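Talk notes: running a repair evening in a small town
Cunden library, upstairs room. 40 minutes, then questions.

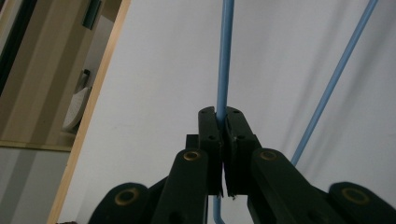

Start with the kettle story. Don't rush it. I turned up to my very first repair evening with a kettle that wouldn't switch on, sat with Ayanda Shezi for half an hour while she took the base apart, and went home with a kettle that still wouldn't switch on. And I'd had a lovely time! I knew what was wrong with it, I'd met four people from my own street, and I'd eaten far too much ginger cake. I signed up to help the next week.

(Pause. Ask who has something broken in a cupboard at home. Wait for the hands.)

So, how we got going. Charmaine Adams had put a card up in the Buthelezi bakery window in January asking if anyone could mend a zip. She got 3 phone calls, and two of them were from people who wanted zips mended as well. The third was Delali Abugri, who used to do alterations and had a sewing machine sitting under a sheet. They met in Charmaine's kitchen, then the kitchen got too small, and we moved to the church hall, where we still are.

What we get through the door. Lamps, mostly. Toasters, trousers, a lot of chairs with one wobbly leg. Radios that belonged to somebody's dad - those take longest, and you shouldn't hurry people with them. Rucksacks too. Somebody brought in an old Flevasport one with the shoulder strap hanging off and Delali had it sewn back on before the tea had brewed.

(Tell the accordion one here if they seem a cheerful lot. If not, skip to rooms.)

Rooms. Get one with proper lights and more sockets than you think you need. We began with 2 extension leads and spent the whole first evening swapping plugs over. Have the kettle at the far end, well away from the mending, or you'll get a queue for tea running straight through the people with screwdrivers. Chairs for those waiting. They'll want to chat and they'll want to watch, and quite often they'll end up holding something for somebody.

Electrics. Slow down for this bit. Everything with a plug gets tested before it goes home, mended or not, and if it fails the test it doesn't get plugged in again. Tshepo Motaung does ours and he's very good at saying no kindly. I'm not, I go red and start apologising. Find yourselves a Tshepo. Sort out your insurance before you open the doors as well, and read the whole policy, even the dull pages at the back.

Money. We have a jar. We don't charge, and I'd argue quite hard with anyone who wanted to. The jar pays for the hall and the thread and the fuses, and when it ran low last winter we said so out loud at the start of the evening and it filled up again.

Things I'd do differently. I'd write down what comes in from the first night. We didn't, and when Nosipho Hendricks from the Rendine group rang to ask how many lamps we'd mended I had to say "lots". I'd also take bookings for the sewing, as hems always take longer than you'd guess, and I'd finish taking new things in half an hour before closing. We were once there till gone ten with a hairdryer in bits all over the table.

(Drink some water.)

What to say to someone when it can't be fixed. Tell them early on. Show them the part that's gone, let them have a look inside, and offer to keep the screws. Most people are fine about it, some are properly cross, and one lady hugged me because she'd never liked that mixer anyway.

Questions. Somebody will ask about phones - we don't do phones, Rendine do, give out their leaflet. Somebody will ask about microwaves and the answer is no. Sign-up sheet is by the door, pens in my coat pocket.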